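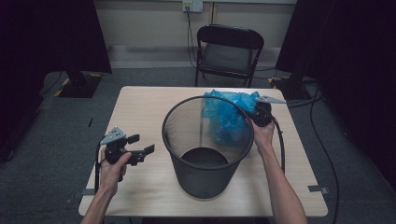

Black mesh bin and blue bag on the table

So the council has said yes to the old Arkalwood bus depot! I've been going on about that site for years (sorry, everyone I've ever had lunch with) and last night they voted to turn it into a covered market, with 15 small units and a proper walkway through to Fandham Road.

I sat through the whole meeting, which finished after 11, and I loved it. There were 467 replies to the consultation, and nearly all of them wanted the front wall kept. It stays! The roof goes, sadly, but I was in there in July and you could see sky in 2 places, so fair enough.

Orvokki Toivonen spoke for the Flatville traders and was brilliant - calm, clear and very firm about rents. Hers was the bit that got written into the plan: new businesses pay half for their first year.

Parking is still a muddle. I'd put it behind the Akbulut bakery, where there's a strip of gravel doing nothing, but the officers want another look at the drains first. The drawings are up in the library until the end of the month - do go and see them, and have a look at the clock over the side door.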